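Funska pauses two-arm test cells after cable fault

KODHAM – Funska has paused work on its two-arm sorting cells after a gripper cable snagged during a run on Wednesday and one arm stopped with its gripper closed. No one was hurt. All 491 cells now in use are covered by the pause.

The fault was traced to a gripper cable that had too much slack between the wrist and the base. As the arm turned, the loop caught on the elbow joint and pulled the plug partly out. The controller lost contact with the gripper and shut the arm down, but the stop took 4 seconds, longer than the company's own limit allows.

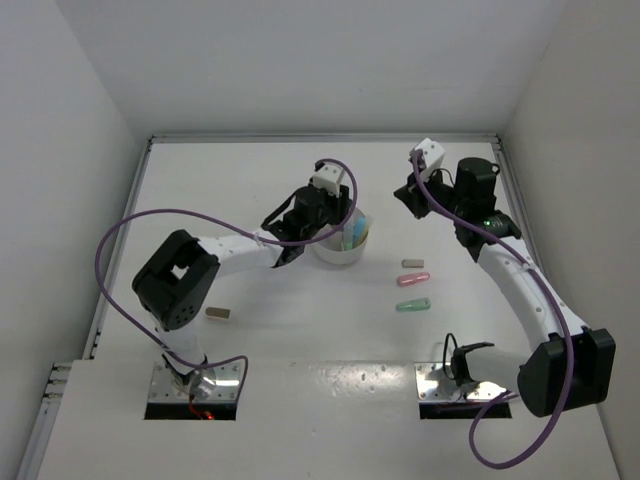
A two-arm cell of the type affected. The purple gripper cables run along the forearms and loop back to the bases. Photo: Funska

"The arm stopped, but it stopped late," said Seraina Eberhard, head of product safety. "We want shorter loops and a faster stop before any cell runs again."

Funska will send a free kit with a shorter cable and 7 clips to every site. Its supplier, Nolell, has changed the plug to one that locks. The new parts passed 3000 test cycles in July without a fault.

Customers should switch off power at the wall and leave the cables as they are until the kit arrives. Software for the faster stop will follow with the kit.

Press contact: Domenica Kuster, Funska press office, Kodham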